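Utensil holders that drain: worth it, or one more thing to scrub?
Kitchen & Dining board, 7 replies

clonetlow_kate
Hi all! We have a small kitchen and I'm so tired of fishing wet chopsticks out of a mug with an inch of murky water in the bottom. I keep eyeing those plastic caddies with slots and a tray underneath. Do they really dry things, or does the water just move downstairs?

DaherMom14
Get one! Ours has lived by the sink for 3 years and I'd miss it terribly. Stand the chopsticks fat end down and give them some room — that matters more than the holder does.

sterton_pete
I'll have to disagree, with love. Those trays get slimy, and then you're washing the thing that holds the washed things. I lay a dish towel flat, roll everything up in it, and put it all away in the drawer. Done before my coffee's cold.

DaherMom14
Pete, you also iron your napkins. Some of us have kids and a bus to catch at 7.

Fares Abu Hammour
I'm somewhere between you two. I like a holder with a spout on the base, so the water has somewhere to go, but you do have to set it facing the sink or it won't help you one bit. Mine spends mealtimes on the kitchen table, on the green cloth with the hearts and flowers, chopsticks all in the slotted basket on the right. I let them spread out and lean.
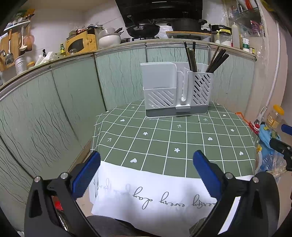 clonetlow_kate
Oh, that's just the kind I was looking at, and I love the tablecloth! Is the wide part on the left any good for spoons?

Fares Abu Hammour
Very good, and for spatulas too, if they aren't the giant sort. Rinse the tray every couple of days and Pete can visit without fainting.

sterton_pete
I'll bring my own towel.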